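Wudeo Weekly Pill Organizer, the big one with the lift-out days
Sep 13, 2020

I've been putting off writing this one up, mostly for fear of admitting in public how many vitamins I take. But I've had the Wudeo organizer on my kitchen counter since May and I have opinions, so here we go.

Before this I was a straight-from-the-bottle person. I had bottles by the kettle, bottles in my bag, one that lived in the car for a whole winter (don't do that). I never knew if I'd taken the magnesium or only thought about taking it.

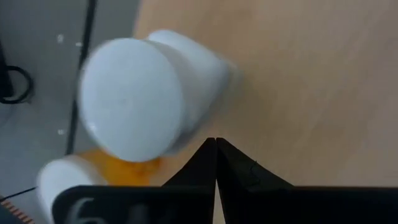 Mostly white, with one orange among them.

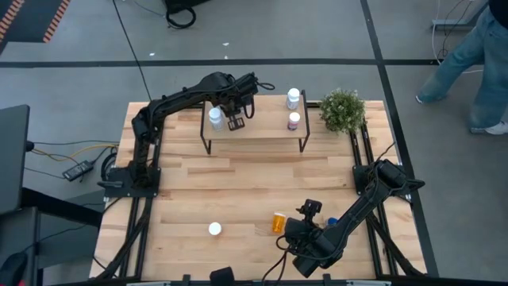
So my cousin Kyu-ri Heo, who has used one kind of pill box or another for years, finally told me to stop moaning and buy a proper organizer. She has the small Killier, the flat one that folds like a wallet. I tried hers for a weekend and didn't get on with it. The lids are stiff and the compartments are so shallow that a fish oil capsule has to lie down diagonally, and two of them won't go in at all. It's great for travel and I can see why she likes it, but I wanted something for home that I could fill without swearing.

The Wudeo is a different animal. You get a tray with seven little boxes standing up in it, one per day, and each box has 4 compartments with their own lids: morning, noon, evening, bed. I only use 2 of them most days. The boxes lift out, so if I'm going to be out all day I just grab that day's and drop it in my bag. That's the feature I bought it for and it works exactly the way I hoped!

Filling it is where I expected to get fed up. The first week it took me 11 minutes, sitting at the table with the radio on. Now it's quicker, partly from practice and partly from giving up on doing it one day at a time. What you want to do is open all the morning lids at once and go down the row with one bottle, then close that bottle and start the next. The lids stay up by themselves when you push them past the little click, so you're not fighting them with your elbow the way you do with the cheap ones from the drugstore.

The lids themselves are good. There's a lip on the front that's big enough for a thumbnail, and they close with a snap you can hear. My neighbor Radomir Omerović has arthritis in both hands and I took it over to him to try, figuring he'd be a tougher judge than me. He could open every lid with the side of his thumb. He had more trouble getting the day boxes out of the tray – they sit in pretty snug, and you have to hold the tray down with one hand and pull with the other. He said he'd probably just leave them in. Fair enough, but then you're paying for a feature you don't use.

Please note this is NOT childproof. At all. A toddler would have it open in seconds. Mine goes on the top shelf when my niece comes over, and if you've got little ones living with you I'd look at something with a locking bar instead. Also ask your pharmacist before you take anything prescription out of its own bottle, as some of it isn't supposed to be moved. I keep one of mine where it came from and just put a sticky note on the tray to remind me.

Now the complaints. The lettering on the lids is printed on, not molded, and after one summer of washing, my noon labels are half gone. The booklet says hand wash only and I did hand wash it, every couple of weeks, with ordinary dish soap. I've gone over the worst ones with a paint pen. The see-through colors are pretty but the dark blue is so dark that you can't tell if there's a pill inside unless you hold it up to the window, and to me that defeats the point of see-through. Get the lighter green if they have it.

And the tray is bigger than it looks online. It won't fit in my bathroom cabinet, hence the kitchen counter. I've ended up liking it there, next to the coffee, where I'll trip over it every morning. My hit rate isn't 100 percent but it's a whole lot better than it was.

I got mine at Altıntaş, the housewares store in Stendstead, back by the lunch boxes for some reason. They let me open one up and play with the lids before I paid, and I'd really recommend doing that if you can, whichever brand you end up with. I've seen people grumble that theirs arrived with a cracked tray, but mine has been dropped on tile at least twice (once full, what a morning) and it's fine. Two lids popped open on the full drop and the rest held.

Would I buy it again? Yes, in green. If you take one or two things a day it's overkill and you should get the Killier or something like it and save the counter space. If you're like me and you've got a morning pile and a bedtime pile, it's worth the money. I do wish they'd sell spare day boxes on their own – I left one in a hotel room last month and I'm currently keeping that day's lot in an egg cup.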